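Around the Picking Bin: How We Keep One Cell Running

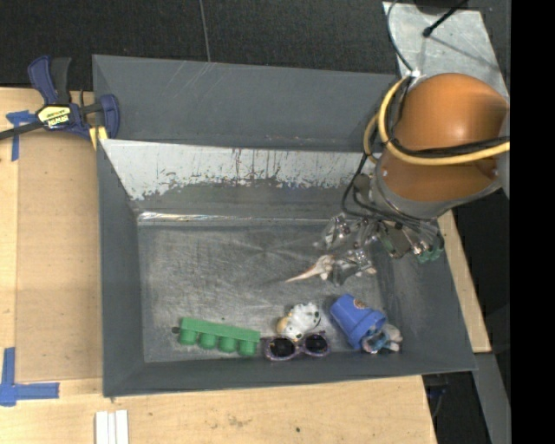
4 min read

Welcome to the gallery page for our bin picking cell at the Ustham workshop! It's one arm, one gripper and one big metal bin full of odds and ends, and it has taught us more about cable routing and tape than anything else in the building. Posted 19/12/2018, after a very satisfying stretch of maintenance.

The picture at the top has the arm down in the bin with the gripper beside a pinkish-beige thing with a long, tapering point, and a mix of toys and household bits along the front: a green plastic bar with cups on it, child-sized sunglasses, a blue cup on its side. We love a mixed bin. Smooth things, thin things, things that roll - they all ask something different of the fingers, and a set of identical blocks would have let us get away with a lot of sloppy setup.

A few notes on the parts of the cell, for anyone putting together something similar.

The bin
Look at the back wall and you can see what a working life does to a coating. The pale band has scrapes running down it and flaked patches along its lower edge, with gray showing underneath. We've talked about repainting and keep deciding to leave it. What we do care about is the floor of the bin. Every 2000 picks we empty it, wipe it down and run a hand (gloved, please!) along the seam at the rear to feel for burrs. A burr there will catch a thin object and hold it, and then you spend an afternoon blaming the grasp planner.

The clamp
An IRWIN bar clamp on the left side of the bin, blue jaw over the edge, yellow pad or strip down at the corner. I can't say enough good things about a plain bar clamp. When the fingers push on a wall, the bin wants to slide, and even a small slide means the arm is working from an old position. Check the clamp at the start of the day, and snug it by hand. Don't lean on it with your full weight, as you can pull a bin wall out of line that way and you won't notice until the corner picks start going wrong.

The tape
Blue tape on the wood, including a corner mark at the lower left. Ours gets replaced when the edges start to lift, and the new piece goes down before the old one comes up, so the position never gets lost. We learned this after a cleaning session in October when all the marks came up together. Setting the bin again took 17 tries with a tape measure and a lot of muttering.

If your bin comes out often, make the marks long enough to sight along. Short dabs look tidy and they're no help at all when you're holding one end of something heavy.

The cables
My favorite part of the whole cell, and I know how that sounds. A thick yellow-tan cable loops around the left side of the orange-brown cover and then across the front of it, with black cables beside it. Slack is the thing to get right. Too little and the wrist tugs on the connector at the far end of its turn. Too much and you've got a loop hanging where it can snag the rim of the bin.

Our routine is to move the arm slowly by hand control to all four bin corners, then turn the wrist both ways at each one and watch the loops the entire time. It takes a few minutes and it's oddly relaxing. Do it again after any cable change, even a tiny one!

The cover
Wipe it with a damp cloth and nothing stronger. While you're down there, check the small fasteners on the lower section. On our cell they back out a little with vibration, so we give them a check every 3 weeks and log it on the sheet we call Dernier (the name came from an old folder and it stuck).

The gripper
Fingers and joints get the most attention of anything we own. Open and close fully with the bin empty, listen, then do it again with a soft block between the fingers. We look over the tips for nicks and swap them as a set, so both sides wear together. The joints get brushed out with a dry brush. Dust and lint get everywhere when you pick from a bin all day, and it packs in tight if you leave it.

The current log entry is number 2164, which covers a tip swap and a full corner check. The next job on the list is a tidier tie point for the black cables, and I'm already looking forward to it. More pictures will go up on this page when that's finished.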